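Surgical Robotics Practical - Handout 4
Suturing by teleoperation: recording, labelling and what to hand in

Read this before your second bench slot. Handout 3 covered homing the arms and the emergency stop, and you will be asked about both before you are let onto the console.

Aims of the practical

By the end you should be able to place and tie an interrupted suture through the console, record the attempt properly, and split the recording into labelled steps that another group could use without asking you what you meant. The third part takes longest. Last year's class made 183 recordings and a good many had to be relabelled because groups had each used their own names for the same step.

Groups and booking

Groups are three people: one at the console, one at the bench side, one keeping the log. Swap after every four attempts. Slots are booked through Na-rae Bae and last 90 minutes, including set-up. If you are not there by ten past, the slot goes to the next group on the list.

Step labels

Use these names only, in lower case:

approach - needle held, moving towards the entry point
insert - tip enters the tissue until it shows on the far side
extract - needle pulled clear and thread drawn through
handover - needle passed from one instrument to the other
wrap - thread looped round the instrument for a throw
tighten - both ends pulled to close the throw
cut - thread trimmed
idle - anything else, including talking
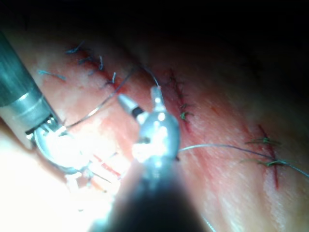
Thread is where most labelling mistakes come from. A needle is stiff and you can tell where it is going, but the thread lies wherever the last movement left it, and a loop that looks like the start of a wrap may be slack from the extract before it. Go by what the instruments are doing. With the curved needle in the left jaw and long threads lying over the tissue, a single still could belong to any of several steps, so step through at least a second either side before you put in a boundary. Finished stitches cause a smaller problem. The green and blue tails standing up beside the incisions are easily taken for live thread when the picture is small, so label at full size.

Glare is the other thing to watch. Where the metal goes white you lose the joint edges, and the tracking program (Kakico) will drop the jaw position or guess it. Mark those stretches with the flag "glare" and leave the positions blank. Do not fill them in by hand. Jörg Kuhlmann's notes on the course page show how to turn the light down from the console side - try this first, as it saves a lot of flagging later.

Marking

The recording and log carry 40 per cent, the labels 40 per cent and the short report 20 per cent. Neat stitches are not marked. A poor stitch that is fully logged will score better than a good one with gaps in the log.

Chae-won Woo and Ha-rang Wang will relabel 156 clips taken from across the class, and your boundaries will be compared with theirs. A difference of up to five frames is accepted.

To hand in

One folder per group, with the raw recordings, the label file, the log sheet (scanned is fine) and a report of no more than 1,280 words. State in the report which attempts you left out and why. The deadline is noon on the last teaching day in June. Questions about the label file go to Soon-im Moon, and anything to do with the arms goes to the bench desk.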